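Push rod touching the board after homing

Posted 3/1/26 by lorna_lacson

I look after one tabletop cell at a small shop called Buren. The arm hangs down over a perforated table and pushes shape blocks around a maple board with a straight rod. It ran fine until we swapped the rod. The new one is the same part from Zutora. Since then the tip rubs the board when the arm travels to the far left corner. It clears everywhere else.

Controller says 1,898 hours on the arm. Tip clearance is set at 2 mm in the program. I re-taught the height at the center of the board and got the same result. Before I start shimming things, what would you check first?

Reply by matska_tom

Board or table. Put a straightedge across the maple both ways. Glued strips move with the seasons. Ours cupped enough by July that we had to plane it.

Reply by pdunning

I don't think it's the board. She changed the rod and the problem started. Check how far the rod is seated in the gripper and whether it hangs square. If it leans a little, the height you teach at the center is fine and you still get trouble when the wrist turns. Put a square against it, then rotate the wrist 90 degrees and look again.

Reply by lorna_lacson

Straightedge shows a small low spot near the middle, nothing at the left corner. Rod looks square to me but I only checked it from the front.

The board sits straight on the blue table with nothing under it. I left the blocks where they were from the last run and parked the arm over the back of the board with the rod off the wood.

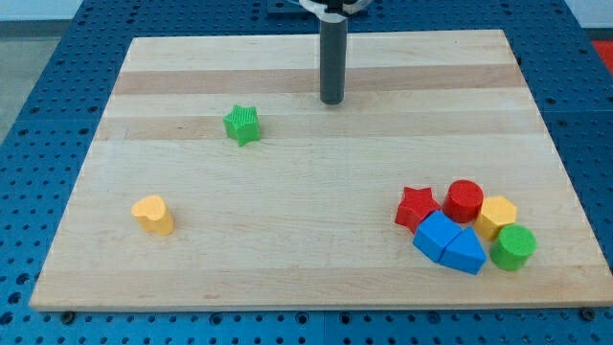 I also ran the corner move at 10 percent speed with the blocks cleared off. It still rubs, and it starts at the same place each time. The mark it leaves is as long as my finger.

Reply by grigaite_k

Same place each time is useful. If the rod were loose the mark would wander. I would check the tool offset. When you put in the new rod, did you enter its length or keep the old value? We have two rods here with the same part number and they are not the same length.

Reply by pdunning

A wrong length would be wrong all over the board, and she re-taught the height anyway. It has to be tilt, in the rod or in the work plane.

Reply by grigaite_k

Only if the plane was taught with the old rod and is still right. She re-taught one point. One point does not fix a plane. Do three.

Reply by matska_tom

You can both be right. Take the rod out, wipe the jaws, seat it again, then teach three corners with a feeler gauge. Do it in that order or you'll be teaching twice.

Reply by lorna_lacson

Did it in that order. There was grit on one jaw face. Cleaned it, seated the rod and checked it with a square from the front and the side. Then I measured the rod. The old value in the tool table was 453 from flange to tip and I get 451.5 now. Entered that and taught three corners.

It clears the left corner with the gauge under it. I ran 377 pushes this afternoon with no new mark on the board.

Reply by pdunning

So it was the grit. That was your tilt.

Reply by grigaite_k

Or the plane. She changed three things at once.

Reply by lorna_lacson

I'm not putting the grit back to find out. I wrote the new length on tape on the controller door, and I'll check the rod again when the arm gets to 2,000 hours.

Reply by matska_tom

Write the date on the tape too.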